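Ondstead Makers Help > Robot arms and motion > Two-arm builds

Cable on right arm keeps dragging things about, and how do I stop the work sheet creeping?

Asked in November, viewed 400 times

Hello all. I've been lurking for ages and have learned a huge amount from you lot, so thank you before I even start. I'm building a two-arm tabletop setup at our shared workshop in Pondon, one arm either side of a white table with a gripper on each, and I've got as far as teaching it simple tidying jobs (move the mouse onto the pad, switch the lamp on, that sort of thing). It mostly behaves, which still astonishes me!

There are two things I can't get on top of. The first is the cable on the right arm. I left plenty of slack so it wouldn't pull at full stretch, but now when the arm is drawn back the spare length lies on the table and sweeps whatever is near it. The second is the brown sheet I put down to cut the glare from the table top. It's lovely for that, but after 35 runs or so it has crept far enough that my taught positions are off and the gripper closes on air.

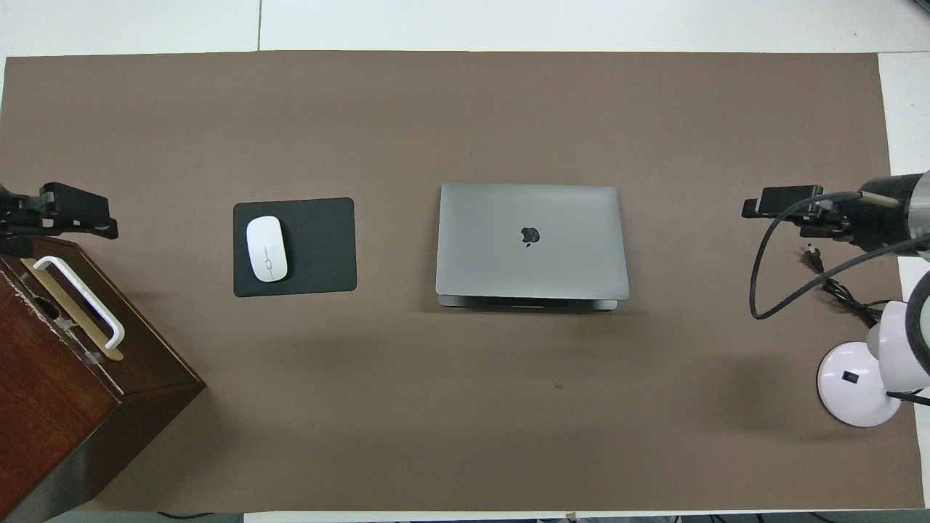 Current layout, right arm's cable looped over the sheet

I've tried tape on the corners of the sheet, which lifted, and a cable tie on the arm, which made the wrist stall when it turned. I'm using the Stonell controller at half speed, if that matters. Any ideas gratefully received, and please assume I know very little about wiring.

3 answers

Answer 1 (accepted)

What a nice project, and you're closer than you think. I had the very same cable trouble on mine and spent most of a winter fiddling with it, so I hope this saves you some time.

Don't tie the cable tight anywhere near the wrist. Move the arm by hand (power off, please) to its furthest reach and twist the wrist fully each way. Whatever length that takes, add 50 mm and no more. Now fix the cable at the shoulder end with a soft strap, and hang the rest from something overhead with a weak spring or even a bit of elastic. When the arm comes back the elastic takes up the slack, and nothing lies on the table. I used a retractable badge reel for a while and it did perfectly well until I got round to making a proper bracket.

While you're at it, I'd lead the thin wires on that side off over the edge of the table, and get the loose plug off the sheet too. A gripper will find a plug sooner or later – mine did.

For the sheet, clean both surfaces and use double-sided carpet tape in long strips along all four sides. Corners alone will always lift. Then mark one corner on the table in pencil so you can see at a glance if it has shifted.

Answer 2

Agree with the above about the tape. Also look at the join between your table panels. If the two halves aren't bolted together they can work apart a little every time an arm stops sharply, and you'd blame the sheet for it. We had this on the Mavromatis bench and a pair of flat steel plates underneath cured it.

Answer 3

just slow it down more

Comment from the asker: Elastic is up and the cable is clear of everything now, thank you so much! Carpet tape going down this evening. I'll check the join as well, I hadn't even thought of that.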